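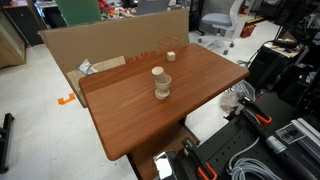
egg cup + peg + cube, all still bare wood

ruaridh_f
Started on the wooden blanks. Egg cup, a short round peg and a little cube, none of them finished. Peg sits in the cup ok but leans a bit. Want to paint them for the school fair in February, 33 sets if I don't lose the will. Do I seal first or straight on with acrylic??

htosh
Seal. Always seal. Thin coat, leave it overnight, light sand, then paint. Bare wood drinks acrylic and you'll get through 8 pots before you know it.

parkby_lewis
Disagree. Watered down acrylic straight on bare wood is lovely, you keep the grain. Sealing first makes it look like plastic.

htosh
Fine for the cube. Not for something an egg goes in.

parkby_lewis
So varnish it after. Same thing

htosh
It is not the same thing Lewis

Wilma McI
Can I ask what the peg is for? If it's meant to be a little person you want it straight. Wrap of masking tape round the bottom, 2 mins.

ruaridh_f
Yes peg person, face on the front, hat on top. Cube is going to be a present. Will try the tape ta

cmack15
Whatever you do cover that table. I did 14 of these on ours and theres still blue in the grain. Cardboard is right there behind it, lay it flat!

ruaridh_f
Fair. Will do it before Saturday

Wilma McI
And check the varnish says food safe once dry. Mine didn't and I had to tell everyone they were ornaments - more than 15 of them.

parkby_lewis
Or leave the inside of the cup bare and only paint the outside. Thats what I do

htosh
Then it stains with yolk. But ok, better than the wrong varnish.

ruaridh_f
Right, sealing one and doing one bare, will post both when dry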